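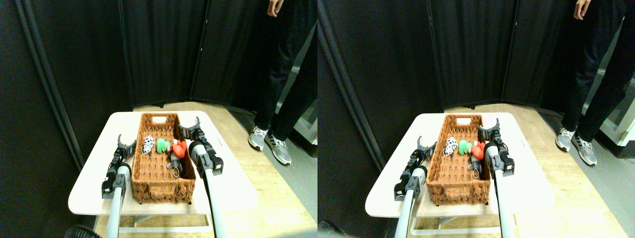 The Toy Basket at the Repair Shop

My mother's rule about stuffed animals was that you could keep as many as fit on the bed with you still in it. I cheated, obviously. I slept in a curl for most of third grade so a rabbit and two bears could have the bottom half.

I thought about that bed a lot this spring, because I spent most of May hanging around a toy repair shop in Disbridge. It's called Sirkholm, it sits between a locksmith and a place that does school uniforms, and it is two rooms deep with a bell on the door that sticks. I went in with one bear. I kept going back without any bears at all, until Dörte Ehlers, who owns the place, handed me a seam ripper and told me I might as well be useful.

Dörte used to reupholster theater seats. She still has the forearms for it. She took over the shop when the last owner moved to the coast, and she says the work is the same except that nobody ever cried over a theater seat. People do cry in there! I saw a man in a very nice suit hand over a flat gray elephant and then have to go stand outside by the parking meter.

The elephant, I should say, was in terrible shape. Most of them are. What surprised me is that people don't want them fixed all the way. Dörte has a form you fill out, and the longest part of it is a list of things she's not allowed to touch. Don't wash the left ear. Leave the stain on the belly. One customer, Rodrigo Esteves, wrote "keep the lean" about a dog that has tipped to one side for as long as he's owned it, and she rebuilt the whole neck and put the lean back in. He tested it on the counter for a good five minutes, turning it this way and that, and then he asked if she could make it lean a tiny bit more.

She charges $70 for a basic job, which covers a wash, new stuffing and closing up the seams. A full rebuild can climb to nearly $900, mostly when she has to hunt down old mohair. I winced when I heard that. Then I remembered what I paid to get my car's bumper painted, and I don't even like my car.

The small ones are the hardest. Anything you could close your hand around has to be turned inside out through an opening the size of a nickel, and you do it with a pair of long tweezers and a lot of swearing (mine, not hers). I spent one entire morning on a frog. I got one leg right side out and the other one vanished up into the body, and Mirela Sampaio, who does the faces, took it away from me without a word and had it done before her coffee cooled.

Faces are their own department. Mirela trained as an embroiderer and she has strong opinions about eyes. Set them too far apart and the thing looks like a fish, too close and it looks like it wants something from you. She asks for old photos, the blurrier the better, because a kid holding a bear by the arm at a picnic tells her how the head used to sit. She won't work from catalog pictures. "That's the bear before anybody met him," she told me, and went back to threading her needle.

I asked her if she still had hers. She had a cat named Yeoh, after a neighbor who used to give her oranges, and it got left on a train when she was six. Her grandfather called the station every week until she was nearly seven. She told me this in the same voice she uses to ask for the scissors.

My bear, since you're wondering, is named Américo. He's had a bald patch over one eye since I gave him a haircut, and I wrote on the form that the patch had to stay. I also asked for firmer stuffing, and I regret it a little. He came back sitting straight up, like he'd been promoted. Dörte says he'll slump if I give him a winter of being leaned on, and that I should quit putting him on the shelf.

So he's back on the bed. There's room now, and I sleep with my legs straight, most nights anyway.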